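Fil du club de robotique du lycée, séance du 19 avril 2023. Je résume pour ceux qui n'étaient pas là et pour les parents qui suivent le compte.

1/ On travaille toujours en simulation. Le sujet de l'année : deux bras, une table, un rangement turquoise, et des objets à prendre et à reposer proprement. Le groupe de Tala Hijazi s'occupe des trajectoires, celui de Vimala Namboodiri des prises.

2/ Depuis janvier on a lancé 1 339 essais. Les 1 000 premiers utilisaient l'ancien réglage de fermeture des pinces, on ne les compare donc pas aux autres. Ils restent sur le disque Nerholm, dans le dossier « ancien ».

3/ Hier soir, Vimala a repris le script d'approche. Le bras ralentit maintenant avant d'arriver près du rangement. C'est plus long, mais les élèves ont le temps de suivre à l'écran et d'arrêter s'il le faut.

4/ Trois vues de la simulation :
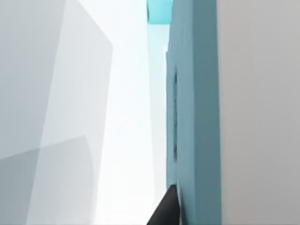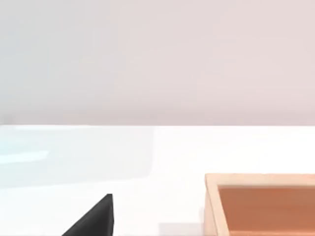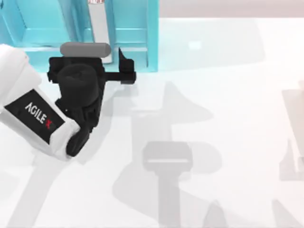
5/ Prochaine étape, le tri des échecs. On a deux catégories pour l'instant : objet manqué et objet lâché. Tala en voudrait une troisième pour les contacts avec le meuble - on en parle à la prochaine séance.

6/ Rappel pour le carnet de bord : un essai, une ligne. Numéro, version du script, résultat, initiales. Il y a 26 lignes sans version et elles ne servent à rien en l'état. Si c'est vous, complétez-les avant de relancer quoi que ce soit.

7/ On m'a demandé s'il fallait savoir programmer pour venir. Non. La moitié du groupe n'avait jamais ouvert un terminal à la rentrée. On commence par modifier une position de départ dans un fichier texte, on relance, on regarde ce qui change.

8/ Pour la rencontre Elby, chaque équipe présente 2 tâches. La première est choisie : sortir un objet du rangement. Pour la seconde on hésite encore entre poser dans le plateau et passer l'objet d'un bras à l'autre. Le passage est plus intéressant à montrer, mais il échoue encore trop souvent chez nous.

9/ Les fichiers de la séance sont dans le dossier partagé, sous « Uvton ». Ne modifiez pas la scène de base, faites une copie à votre nom.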